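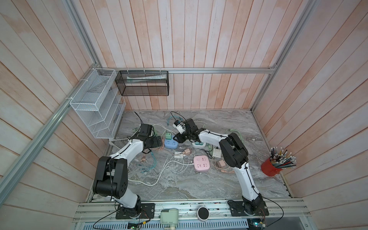

*The two-arm cell at Comano during the plug and charger work.*

## Cell upkeep: what changed in May

The two-arm cell has been back on regular duty since the end of May, and several people have asked what was done to it while it was down. Lucyna Kaczorowski looks after the cell and did most of the work herself. These are her notes, tidied up for the newsletter.

The cell came out of service after 2669 hours on the counter. The complaint was a small one. The left arm would close its gripper a little to one side of where it had been told to, and by the afternoon the error was large enough to miss the pins on a plug. The right arm had no such trouble, so the floor and the rail were ruled out early.

Lucyna started with the mounting plate. Two of the four bolts on the left plate had backed out by part of a turn. She took all four out, cleaned the threads, and put them back in a cross pattern with a torque wrench. That removed most of the error. The rest came from the wrist, where a cable tie had been pulled too tight and the cable tugged on the camera bracket each time the joint turned. The tie was cut and replaced, and the cable was given more slack at the elbow.

The ties on both arms are now on the monthly check sheet. If you find one that has slid along the link, move it back before you run anything. Do not add a second tie next to it.

Both grippers got new finger pads from Olteck, part 449. The old pads had gone shiny and were letting go of thin cables. We have one spare set left in the drawer under the bench — part 459 looks almost the same but is made for the wider finger and will not seat properly. Please leave those for the Grutell cell.

After the mechanical work, the cameras were calibrated again. This takes most of a morning and needs a cleared floor. Chargers, power strips and loose cables all go in a bin first, and so does the pencil holder from the corner. The mesh baskets can stay on the walls, but keep what is in them below the rim.

The acceptance run was 1000 picks, split between the two arms, using the usual mix of power strips, adapters and coiled cables. The left arm stayed within its limit from start to finish. The right arm dropped two cables early on, both before its pads had been wiped down, and none after that.

A few requests for anyone booking time in the cell:

- Park both arms before you reach in to move the items on the floor.
- Wipe the finger pads with a dry cloth at the start of your slot.
- Keep loose cables clear of the two mounting plates.
- Write the hour counter in the log when you finish, even for a short session.

The next planned stop is for the right elbow joint. Cisternas has quoted for a replacement bearing and the order is waiting for a signature. Until it arrives, keep the right arm at the reduced speed setting. Questions about bookings or parts go to Lucyna.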